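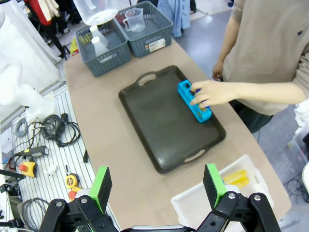
Figure 1. Tray, blue block with holes and baskets on the table.

Rinse Water in Small School Laboratories: A Study of Washing Habits
Project report by Dindo Dizon, Yolanda Tello and Min-kyu Song
Supervisor: Renato Estrella
Last updated: July

1. Why we chose this subject

In our first year we spent many hours washing glassware, and we noticed that every student does it in a different way. Some students let the tap run the whole time. Others fill a basin and change the water when it looks dirty. Our teachers told us to "rinse well", but they did not say how many times or with how much water. We wanted to know how much water is used for this work and if a simple written rule could make it less.

The subject is also important for our town. Maglaya has a dry season every year, and in the last one the school had low pressure in the afternoon. The laboratory is on the top floor, so it was the first room to lose water.

2. What other people have written

We did not find many texts about school laboratories. Most of the material is about hospitals or factories, where machines do the washing. The older handbooks in our library agree on one point: several small rinses clean better than one large rinse with the same water. The reason is dilution. If a little dirty liquid stays in the tube after each emptying, every new rinse makes it weaker, and the effect is multiplied.

3. Method

We observed the washing of test tubes and small beakers during normal practical classes. The students knew that we were making a study, but we did not tell them what we measured until the end. We read the water meter under the sink before and after each class, and we wrote the number of pieces washed on a sheet.

In total we recorded 219 pieces of glassware. Of these, 83 were washed before we gave any instructions, and the rest after we put a card on the wall. The text of the card was written by Yolanda and corrected by Rosalinda Dela Peña, who is responsible for the laboratory store. It said:

Empty the piece fully.
Brush with soap from the basin, tap closed.
Rinse 4 times with a small amount of tap water, shaking each time.
Finish with distilled water from the bottle.

4. Results

Before the card, the students who used the running tap spent much more water than the others. One group used up to 2000 ml for a single beaker, which surprised even the group. After the card, almost all students closed the tap while brushing. The consumption per piece went down in every class that we observed, but not by the same amount. The younger classes followed the card better than the older ones, who already had their own habits.

We also tested the cleanliness in a simple way. A clean glass surface holds water as a thin, even film, and a greasy one makes drops. We looked at each piece against the light and found no clear difference between the two periods.

5. Problems

The meter is old and its small wheel is hard to read, so Min-kyu and Dindo read it separately and compared. Twice the values did not agree and we removed those classes from the table. We also could not separate the water used for washing hands – this is probably the largest error in our work.

Another problem was the soap. In the middle of the project the store changed from Vosier to Tritano, and the second one makes more foam. Some students made extra rinses to remove it. We did not correct our results for this.

6. What we would do next

We would like to repeat the study with a separate meter for the washing sink, and with the same soap from start to end. It would also be useful to try a basin for the first rinse and to measure how long its water can be used. Mr Estrella has agreed that the card can stay on the wall for the next school year.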